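ok thread time. cloth folding, hand-held gripper data, what we learned at Piswood this fall. typing this between runs so bear with me

1/ the question was pretty small. if you collect demos with a gripper in your hand (no arm, just you and the tool), does it matter WHERE on the cloth people grab first? everybody argues about model size. we wanted to look at the grab

2/ setup: 200 demos for training, same task every time. pick up a soft thing, shake it open, lay it flat on the white board. policy is plain old behavior cloning, nothing fancy, the stock Zorel code with our loader bolted on

3/ half the demos = "grab whatever sticks up". other half = "find an edge or a corner first, then grab". same people did both halves, order shuffled. lighting fixed, board fixed

4/ test side: 60 rollouts per policy on the arm, cloths it never saw in training. success = flat enough that no fold covers the middle of the board. we wrote that rule down before running anything, which saved us at least two fights

5/ two-sided cloth is the mean case. fleece on one face, print on the other. bunch it up and the visible color tells you almost nothing about which layer you've got. you can pinch two layers and feel great about it right up until the shake

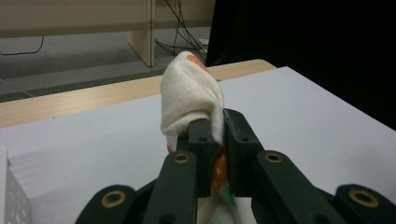

*White fleecy side folded over the fingertips, orange polka dot side hanging down between them.*

6/ so a pinch like that, from the wrist cam, is there one layer in there or two? I've been staring at these for weeks and I still guess. that's kind of the whole point of the thread

7/ results. "whatever sticks up" policy: 40 percent on the new cloths. edge-first policy did better on thin stuff, clearly. on fleece the gap got a lot smaller than we hoped. still there, just small

8/ where edge-first loses: it dithers. hovers over the pile looking for an edge, doesnt find one, times out. we counted timeouts as failures. if you don't count them it looks way nicer but come on

9/ thing that helped more than expected: a re-grab. if the first lift looks wrong, put it down, try again. we only had 8 demos with a re-grab in them, all accidents, people fixing their own mistakes. we were going to throw those out!! glad we didn't

10/ kept them in, policy learned a sort of clumsy re-grab. took them out, it never tried once. same seed, same everything else. I want more runs before I say this loudly but I'm saying it quietly here

11/ stuff that did not matter: how fast people moved. how high they lifted. left vs right hand (we really thought this one would)

12/ stuff I don't trust yet: the layer labels. two of us labeled one-layer / two-layer from video only and we disagreed a lot on the fleece. next round we unfold by hand after each grab and write down the real answer. slow, boring, has to be done

13/ somebody asked about the Kermani cloth set. we tried it for pretraining, small bump on thin cotton, nothing on the thick stuff. it's mostly towels and shirts laid out neat, ours start as a wad, so idk how fair that is

14/ also asked: why not a tactile sensor. fair. layer counting by touch is probably the right answer long term. we wanted to see how far camera only gets you first, and for fleece the answer so far is "not far enough"

15/ practical bit if you're collecting your own: tell people to leave their mistakes in. don't restart the clip when a grab goes bad. just keep going and fix it on camera. I'd take ten ugly clips over ten perfect ones at this point

16/ code goes up under the Neduleck repo once I strip out all the hardcoded paths (there are so many). demos too, minus a batch where the timestamps drifted and we cant line up the gripper width with the video

17/ writeup in November if the re-grab runs hold up. if they don't, I'll post that too, same thread

18/ ok arm is free again, back to it. questions below, I'll get to them tonight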